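Tabletop finish for a shared work table – oil or film?
Woodwork and Finishing > Finishes

skov_side
I'm refinishing a big shared table, 95 inches long, and can't settle on a finish. It gets coffee and cardboard boxes dragged over it all day. Right now I'm leaning toward Fusska hard oil.
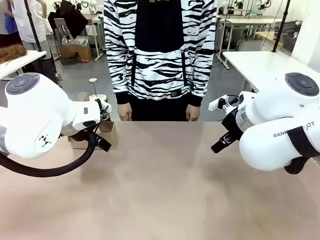
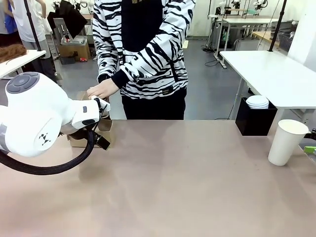
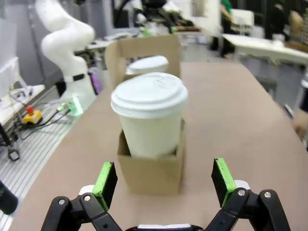
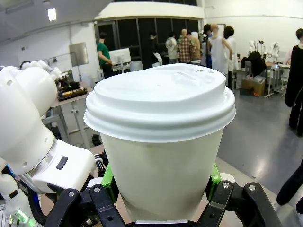
Budget is not a big problem. Downtime is. I can have the room to myself for one long weekend in November, and it has to be usable after that. The Fusska can says up to 12 hours between coats.

plane_jane27
Don't oil it. Oil is fine for a dining table where one family uses coasters. On a shared table you'll get rings in a month. Water-based poly, four thin coats, sand lightly between them.

Trirkstead
Disagree. I put poly on the counter at our shop and it looked good for a year. Then it got scratched through near the register and there was no way to fix one spot. I had to strip the whole thing. With oil you scuff the bad area, wipe more on, and you're done in an evening.

plane_jane27
Which poly? The cheap stuff does that. The floor-grade kind doesn't.

Trirkstead
Nomholm floor grade. So yes, the good kind.

glue_and_wait
Dry time and cure time are two different things. Oil may feel dry the next morning, but it stays soft for a couple of weeks. If people set hot cups on it on the first day back, it will mark. Poly isn't fully hard by then either, but it takes the abuse better.

skov_side
I could put brown paper down for the first week. Would that stick to oil?

glue_and_wait
It can if you leave too much on. Wipe it until the rag comes away clean. Lay the rags flat outside to dry – don't ball them up in the trash, they can catch fire.

plane_jane27
Do a test board with both, at least. Leave a wet cup on each one overnight.

skov_side
OK, I have an offcut from the same boards. I'll do half and half and post the results.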